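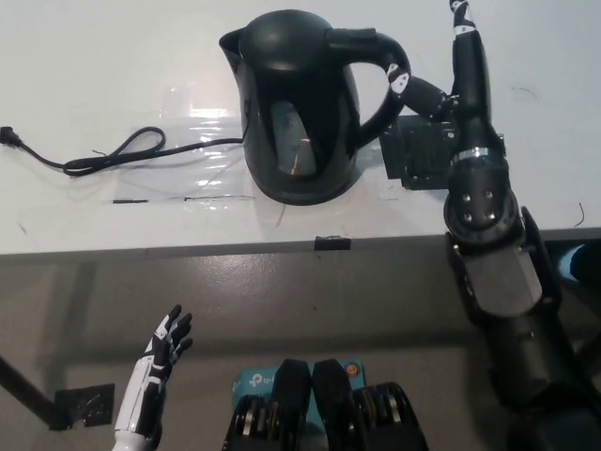
Tellard Grip Sleeve Kit
Black or white, sold by the pair

I started making these on the bench at home because bare robot fingers and shiny handles don't get along. A kettle handle is a good test — smooth, curved, and set off to one side of the weight — so that's what I keep going back to when I change the pattern.

The sleeves slide over the finger segments of most five-finger hobby hands. They're thin silicone, so the joints still bend all the way, and the ridges run across the finger where a handle wants to slip. Aicha Samir printed the first molds for me in April at the Mansilla shop and I've redone them 3 times. The current ones come off without tearing, finally!

What you get: sleeves for one left and one right hand, a strip of double-sided tape, and a card with my setup notes (Eulalia Acuña fixed my spelling).

A few things I'd tell a friend. Wipe the fingers with alcohol first. Start with a low grip force and work up. Practice with an empty kettle, unplugged, and keep water away from your wiring until you trust your arm code. I swap my own set after about 200 lifts, but yours may last longer if you're not squeezing as hard as I do.

Fits: Goltell hands, both sizes. The older Dulov hand needs the thumb sleeve trimmed, and scissors are fine for that.

Ships flat in a padded envelope. Spare thumbs are sold separately.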